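# Mekero wants to sell you video of people doing chores

November 24, 2019

Mekero, a small firm that until last year made scheduling software for cleaning crews, has started selling a subscription aimed at people who build household robots. The service is called Culto. For $259 a month a customer gets 100 hours of video of ordinary people cleaning ordinary rooms, filmed from head height, with each clip sorted by task and tool. A smaller package, with 19 hours and no sorting, is free for students.

The pitch is simple enough. Robots are bad at housework, people are good at it, and a machine that can study enough sweeping should learn to sweep. The sales page says the clips will "cut months" from a robot maker's work. It does not say whose months, or how they were measured, and Mekero did not offer a figure when we asked.

We spent around 43 hours with a trial account. The footage is better than expected in one way: it is dull. Nobody is acting. People stop to fix their tools, move a bucket out of the way, go back over the same patch of floor. A lot of paid-for video of this kind looks staged, and this mostly doesn't.

The sorting is another matter. Search for "sweeping" and you get plenty of clips in which very little is swept. Search for "tool repair" and you get almost nothing, though there is a good deal of handling and adjusting tools spread through the other folders. The labels seem to follow the name of the job the person was given, and a robot team that wants to know what the hands are doing will have to go through the clips again and mark them up itself. That is the slow part of the work, and it is the part Culto says it has already done.

A clip filed under "sweeping, hard floor" is typical. Both hands are on the broom handle, the left just above the joint between its two sections and the right at the lower end of the green one, and it would be useful material for anyone teaching a gripper to deal with a handle in two parts. The label mentions none of it. 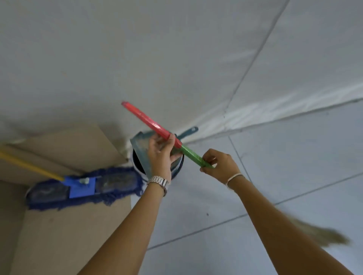

*A two-part broom handle in a clip from Culto's "sweeping, hard floor" folder, with a dust mop, bucket and dustpan behind.*

There is also nothing in the files about force. Video can show where fingers go but not how hard they press, and a joint on a handle is exactly the sort of thing where that matters. Kudo, a rival service, sells fewer hours at a higher price but adds readings from a sensor glove. We have not tested it, and its own claims deserve the same doubt.

Mekero says better labels are coming in January, along with a set of kitchen clips filmed at its new office in Usadau. Current customers will get the labels at no extra charge – the kitchen clips will cost more, and the company has not set a price. The trial lasts two weeks and asks for a credit card up front. Canceling takes an email, and ours was answered the next morning.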